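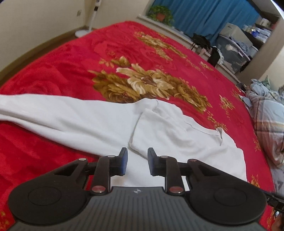

Hello all, and welcome back. These are my notes for the second session of Looking After Your Clothes, typed up a bit more fully than I managed on the board (sorry about the handwriting, and thanks to Róisín Noonan for asking me to write it out properly). We're on white and pale clothes this time, mostly shirts and tops with long sleeves. Bring the one you've given up on!

## Why whites go grey

I used to think a white shirt wore out its whiteness, like the tread on a tyre. What really happens is a lot duller. Bits of dye and soil come off everything else in the drum, float about, and settle on the palest thing in there. Hard water makes it worse, and those of us on the Indham side of town have very hard water indeed. Go and look in your kettle.

The other culprit is too much detergent. I know it feels wrong, but if the rinse can't carry it all away, what stays behind holds on to dirt. Colm Tully told us last time that he fills the scoop "and a bit for luck". Colm, please stop.

Then there's yellowing, a different problem altogether. It comes from body oils and sweat that never quite washed out, plus whatever was in your deodorant, and it gets worse in storage. A shirt can go into the wardrobe looking clean and come out in October with a yellow collar.

## Read the label, then read it again

You had the symbols sheet in session one, so only the ones people mix up:

- The tub with a number is the hottest wash the garment should have. You can go cooler.
- A line under the tub means a gentler cycle, and two lines mean gentler still.
- An empty triangle means any bleach is allowed. Two slanting lines inside it mean oxygen bleach only. Crossed out means leave it alone.
- The square with a circle in it is about tumble drying. The square on its own with lines in is about drying naturally, and I still have to look some of those up.

If the label has been cut out, treat the thing as delicate until you know better. Áine Kavanagh asked whether you can tell cotton from polyester by feel. Sometimes, yes, but blends fool me all the time and I've been at this for 19 years.

## Soaking

My favourite part, because you do so little. Use a bucket or a clean sink, warm water, and an oxygen bleach powder at whatever dose the packet gives. Dissolve the powder first, *then* put the shirt in. Push it right under, because any bit left poking out will come up a different shade. Mine usually go in overnight, if the packet allows it.

Not for wool or silk, please. And never mix chlorine bleach with vinegar or anything else acidic, or with ammonia. The fumes are dangerous, and every year somebody tells me they were only trying to give the sink a good going over.

For collars and cuffs, rub a little liquid detergent in with your fingers before soaking. An old soft toothbrush is fine on sturdy cotton. Go gently, since scrubbing roughs up the fibres and then they grab even more dirt.

## Sorting and loading

Whites with whites. Pale stripes can join them if you trust them. New reds and navies wash alone the first few times, and so does anything fluffy, or you'll be picking lint off your shirts all evening.

Undo the buttons, cuffs included. Turn the collar up. Leave enough room in the drum to get your hand in flat above the clothes. Saoirse Horgan does hers in two small loads now and says the difference is like night and day, though I suspect her new machine gets part of the credit.

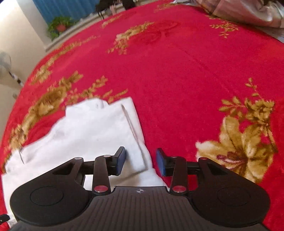
## Drying and folding

Shake the shirt out hard when it leaves the machine, and pull the seams and the button band straight while it's damp. Half the ironing is done right there.

To fold: buttons down, smooth the back with your palms, fold one side in towards the middle, and lay the sleeve back down along that side. Same again on the other side, then bring the hem up in two folds. It took me ages to stop the sleeves bunching under the collar. Do the first few slowly on a big surface.

### For next time

Try one overnight soak and jot down what you used and for how long. Room 7 as usual, kettle on from half past six.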